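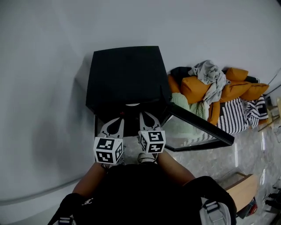 Comparing two sets of fingers on a hand-held gripper

Before you settle on fingertips, my friend, spend an afternoon with both pairs (I promise it's a nice way to spend one!). Fit the Mernen tips first and do your whole list of grasps, nice and slow, then swap to the Dosberg tips and do the same list again, in the same order.

Check the wrist view before every run. Look for the white plate standing upright in the middle, and if it leans, loosen the mount and start over.
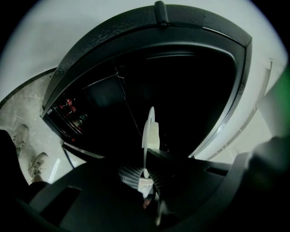
Wrist view, with the white plate upright in the center.

Save each run under the name of its tips. Wenche and I stop at 50 grasps per pair, and by then our arms agree!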